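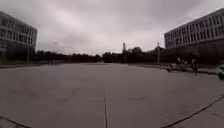
Über uns

Das Lykkegaard-Institut für mobile Systeme ist eine private, staatlich anerkannte Fachschule für Robotik und Automatisierungstechnik. Ausgebildet werden Technikerinnen und Techniker, die autonome Fahrzeuge und Transportroboter in Betrieb nehmen, warten und im Störungsfall instand setzen. Der Unterricht verteilt sich auf Lehrsäle, Werkstatt und Außengelände. Auf der weiten Betonfläche mit ihren Fugen und Randsteinen erproben die Lernenden Fahrzeuge unter Bedingungen, wie sie auf Betriebshöfen und Werksgeländen anzutreffen sind.

Träger der Schule ist die Lykkegaard Bildungsgesellschaft. Die Ausbildung dauert in Vollzeit 2 Jahre und schließt mit einer Facharbeit sowie einer praktischen Prüfung am Fahrzeug ab. Seit Bestehen der Schule haben 1.556 Absolventinnen und Absolventen die Ausbildung beendet. Ein großer Teil von ihnen arbeitet heute in der Intralogistik, im Anlagenbau und in der Instandhaltung.

Unser Ausbildungsverständnis

Die Schule lehrt den Umgang mit Fehlern als eigenes Fach. Im Unterrichtsfach Störungsanalyse untersuchen die Klassen reale Ausfälle, lesen Fahrtprotokolle aus und erstellen schriftliche Befunde. Zu den behandelten Fällen gehört auch ein Vorfall im eigenen Haus, über den an dieser Stelle vollständig berichtet wird. Die Schulleitung hält es für angemessen, dass Bewerberinnen und Bewerber, Eltern und Partnerbetriebe davon aus erster Hand erfahren.

Der Vorfall vom Februar

Im Februar verließ das Erprobungsfahrzeug Dirdale während einer Übungsfahrt den freigegebenen Bereich des Außengeländes. Das Fahrzeug sollte eine gerade Strecke abfahren, an einem Haltepunkt stehen bleiben und zum Ausgangspunkt zurückkehren. Es überfuhr den Haltepunkt und setzte die Fahrt in Richtung des Gehwegs fort. Der über Funk ausgelöste Halt wurde nicht ausgeführt. Erst der Kontakt der Stoßleiste mit dem Randstein brachte das Fahrzeug nach 11 Metern zum Stillstand.

Personen kamen nicht zu Schaden. Am Fahrzeug wurden die vordere Verkleidung und die Halterung eines Abstandssensors beschädigt. Der Erprobungsbetrieb wurde noch am selben Tag eingestellt, der Träger unterrichtet und das Fahrzeug bis zur Klärung der Ursache unter Verschluss genommen.

Ergebnis der Untersuchung

Mit der Untersuchung wurde das Ingenieurbüro Furnstead beauftragt, das an der Entwicklung des Fahrzeugs nicht beteiligt war. Der Abschlussbericht nennt zwei voneinander unabhängige Ursachen.

Die erste betrifft die Positionsbestimmung. Das Fahrzeug orientierte sich auf dem Gelände unter anderem an den Fugen zwischen den Betonplatten, die von einer nach unten gerichteten Kamera erfasst wurden. Eine nachgezogene Fuge, die in einem Bogen verläuft, war in der hinterlegten Karte nicht eingetragen. Die Software ordnete sie einer geraden Fuge zu und verschob die berechnete Position. Eine Plausibilitätsprüfung gegen die Raddrehzahlen war vorgesehen, jedoch nach einer Softwareaktualisierung nicht wieder eingeschaltet worden.

Die zweite Ursache lag im Funkhalt. Der Empfänger war an denselben Steuerrechner angeschlossen, der auch die Fahraufgabe bearbeitete. Da dieser Rechner zum Zeitpunkt des Vorfalls überlastet war, wurde das Haltesignal mit einer Verzögerung verarbeitet, die für ein fahrendes Gerät nicht hinnehmbar ist. Ein vom Steuerrechner getrennter Abschaltweg bestand lediglich über die Stoßleiste und die Taster am Fahrzeug selbst.

Der Bericht hält ferner fest, dass die Übungsfahrt ohne dokumentierte Freigabe begonnen wurde. Die damals geltende Betriebsanweisung verlangte eine solche Freigabe nur für Fahrten mit Nutzlast. Diese Regelung war unzureichend. Die Verantwortung dafür liegt bei der Schule.

Umgesetzte Maßnahmen

Der Funkhalt aller fahrenden Geräte wirkt nunmehr über ein eigenes Sicherheitsrelais unmittelbar auf den Antrieb. Bleibt das Funksignal aus, hält das Fahrzeug ebenfalls an. Umbau und Abnahme erfolgten gemeinsam mit der Firma Cinometti, die der Schule seit Längerem als Ausbildungspartner verbunden ist.

Für jede Fahrt im Freien gelten seither folgende Vorgaben:

Die Fahrt wird von einer aufsichtführenden Lehrkraft schriftlich freigegeben.

Vor Fahrtbeginn wird der Funkhalt im Stand und bei Schrittgeschwindigkeit geprüft und das Ergebnis eingetragen.

Der Fahrbereich wird abgesperrt. Halten sich Personen am Rand des Platzes auf oder stehen dort Fahrzeuge, werden keine autonomen Fahrten aufgenommen.

Nach jeder Änderung an der Software sind sämtliche Schutzfunktionen anhand einer Prüfliste erneut nachzuweisen.

Die Karte des Geländes wird vor jedem Ausbildungsabschnitt mit dem tatsächlichen Zustand der Fläche abgeglichen.

Vor der Wiederaufnahme des Erprobungsbetriebs absolvierte das Fahrzeug mehr als 600 Prüfhalte. Die Protokolle können von Partnerbetrieben nach Anmeldung im Sekretariat eingesehen werden.

Offene Punkte

Die Erkennung von Flecken und Ausbesserungen im Beton ist weiterhin nicht zuverlässig genug, um die Fugen als alleiniges Orientierungsmerkmal zu verwenden. Bis auf Weiteres fährt Dirdale daher mit zusätzlichen Reflektormarken. Eine Facharbeit zu diesem Thema ist ausgeschrieben. Fahrten bei Dämmerung und Regen bleiben ausgesetzt.

Meldung von Sicherheitsmängeln

Lernende, Beschäftigte und Gäste sind aufgefordert, beobachtete Mängel an Fahrzeugen oder Absperrungen unverzüglich der Aufsicht oder dem Sekretariat zu melden. Meldungen können auch ohne Angabe des Namens abgegeben werden. Aus einer Meldung entstehen keine Nachteile, auch dann nicht, wenn eine Übung ihretwegen abgebrochen wird.

Besuch und Beratung

Interessierte können das Institut nach Vereinbarung besichtigen. Der Zugang zum Außengelände ist während des Fahrbetriebs nur in Begleitung gestattet. Auskünfte zu Zulassung, Schulgeld und Förderung erteilt das Sekretariat.

Stand dieser Seite: 29. September 2019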